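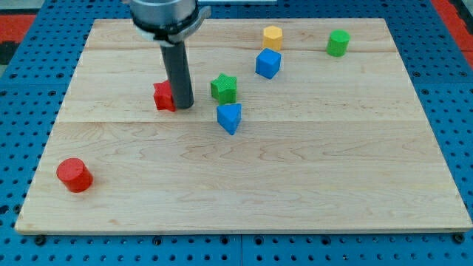

Who decides which poems go into a literary magazine?

The editors decide. They read all the poems that people send, they talk about them, and they choose the ones that will be printed.

What is a literary magazine?

A literary magazine is a thin book which comes out again and again, for example every spring and every autumn. Inside there are poems, short stories and sometimes drawings. Most of the writers are not famous. Some of them are still in school.

In our town, Vekunness, we have a magazine for young writers. Its name is Budside. Children from eight to fourteen years can send their work to it.

How does a poem come to the editors?

The writer sends it. This is called a submission, and it is a long word for a simple thing. You write your poem on a clean page, you put your name and your age at the top, and you send it by mail or by computer. Before you send, you must read the rules of the magazine. In Budside a poem can have up to 30 lines. If your poem is longer, you can cut it, or you can keep it for another magazine.

For the last issue the editors received 322 poems. The magazine has place for only a small part of them.

How do the editors read?

At Budside, every poem is read by two editors. They read alone first, and each one writes a few words on a paper. They do not see the name of the writer at this moment. This is called blind reading. The editors can see very well, of course! It only means that they do not know who wrote the poem, so they cannot choose a friend by mistake.

After this they meet on a Wednesday and read the poems aloud. A poem can sound different when you hear it. Sometimes a line that looked boring on the page makes everybody laugh.

What are they looking for?

I asked this to Fiifi Amissah, who is one of the editors. He told me that he likes when a poem shows him one thing clearly. He remembers a poem with the title "Butt." He expected a silly joke, but it was about a goat that pushes open a gate with its head. To butt is to push with the head, and he had to look in the dictionary to be sure.

He also told me that rhymes are welcome but a poem does not need them.

What happens if they say no?

You get a letter. It says thank you, and that the poem will not be printed this time. This is called a rejection. All writers get them, also the grown-up ones. It can mean that the poem needs more work. It can also mean that there were already five poems about snow.

You may send a new poem for the next issue.

And if they say yes?

Then an editor may ask you for a small change, maybe one word or a comma. You can agree, or you can explain why you want to keep it as it is. Then you get a proof, a page that looks just like the printed one will look. Read it slowly and check the spelling of your name. The Budside proofs go out in July, and the writers have two weeks to send them back.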